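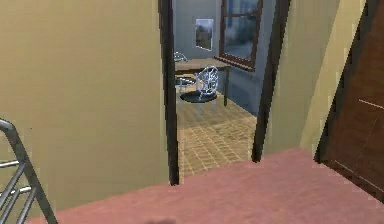

Opening (keep it short, get to the good stuff!)

Thank Svenja Camenzind for the invite. Ask who has ever baked with rye. Wait for hands.

Why sourdough starters travel so well

My own jar came from Gebhard Riedl in July, dried flat on baking paper and mailed in an envelope. Two feedings later it was climbing out of the glass -- I still get a kick out of that. Pass the dried flakes around now, and let people smell them.

The Trallgate bake log

Hannelore Oberholzer wrote down 527 loaves, and 142 of them were rye. Read the one about the cold kitchen out loud, it's wonderful. Point out how often she just waited another hour and got a better crumb.

Feeding, the simple version

Equal weights of flour and water, stir, cover loosely. My usual loaf takes 800 grams of flour. Show the float test, but say it's no good for stiff rye starters (someone always asks).

Hand over to Marlies Bachmann for the tasting. Butter is in the blue cooler. Leave ten minutes for questions.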